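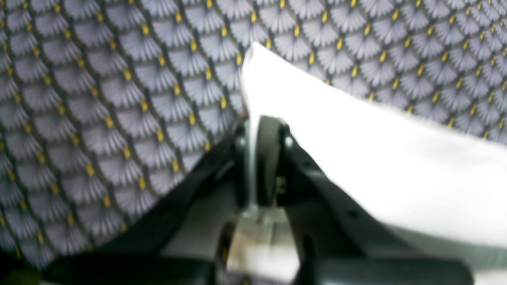 White cloth on fan-patterned fabric in lavender-gray, charcoal and mustard yellow.

Stunach adds fan pattern to Rendel line of printed household fabric

Erkireck, April — Textile supplier Stunach has added a fan pattern to Rendel, its line of printed fabric for beds, tables and seating. The design goes on sale to trade customers this month and will reach retail stores in the fall.

The pattern, named Mäkelä, is a continuous repeat of rounded, shell-like shapes in pale lavender-gray. Fine white lines radiate through each fan, and dark charcoal outlines separate one fan from the next. A small mustard-yellow dot sits at the narrow base of each shape, so that the dots fall in diagonal rows when the fabric is laid out.

Rendel fabric is woven from cotton and finished at the company's plant in Erkireck. The new design is supplied at a width of 57 inches for cut-and-sew work and 87 inches for bedding. Both widths carry the repeat at the same scale, and panels from either width can be matched at the seam. Minimum order for trade accounts is 200 yards per width. Smaller quantities are available through distributors.

Stunach recommends pairing the print with plain white linens. White towels, napkins and sheets pick up the fine lines inside the fans and keep the charcoal outlines from dominating a small room. For customers who prefer a second color, the company suggests a solid in the mustard of the dots, limited to trim or piping.

The fabric should be washed separately from white items for the first 2 cycles, in cold water with a mild detergent. Tumble dry on low and remove while slightly damp. Iron on the reverse side at a medium setting. Chlorine bleach will dull the yellow and should not be used.

Sample cuts can be ordered by trade accounts through the Stunach order desk, which is open from 8 a.m. on weekdays. Orders received by noon on Tuesday ship the same week. Existing Rendel patterns remain in production — widths and minimums for those designs are unchanged.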